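Open house at Wistilell, quick notes

Typing this on the train before I forget it all. Went to the Wistilell open house in January, the one I kept going on about. Got there at opening, still had to stand in line. Coffee was gone already. Fine.

Ground floor first. Conveyor line, box folding, lots of noise. Big arm from Otau stacking crates, very smooth, very loud, kids loved it. The guy at the rope said it does 900 crates a shift. I stayed for maybe ten of them and moved on, you get the idea pretty quick.

Upstairs was what I came for. Yuzuki Sakamoto and her group, they do the simulation side. Small room, 12 chairs, way more people than chairs. I stood against the radiator the whole time and my coat is still warm I think.

So the way they work: everything gets tried in a rendered world before a real arm gets near it. She ran 2,920 practice rounds for the current batch of tasks, all on two computers under a desk. No broken dishes. She showed a chart of it and went through it too fast, I got half of it down and can't read my own writing now.

Someone asked why not just use the real arm from the start. Her answer was mostly money. Also sleep, the sim runs all night and she dosen't have to be there.

Then the live bit. They had the sim up on the big screen and she talked over it. The objects are ordinary kitchen table stuff, which I liked, no colored blocks. Shadows surprisingly good. She says they move the lights between rounds so the software can't get lazy and learn one shadow. Somebody behind me said "like a video game" and she said yes, a very boring one. Got a laugh.

Did not get to try the Koyama hand controller, line was too long. Next time. Also skipped the Drallano talk, heard it ran over by a lot.

The view from her demo, big ridged brown bowl at the back by the wall, red can with a B on the lid up front, tip of the black gripper finger poking in at lower left:
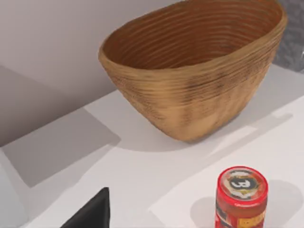

Getting there and parking

Take the train. Seriuosly. The lot was full when I walked past it and cars were circling. From the station you go left, under the bridge, then follow the paper signs. Bring your own coffee.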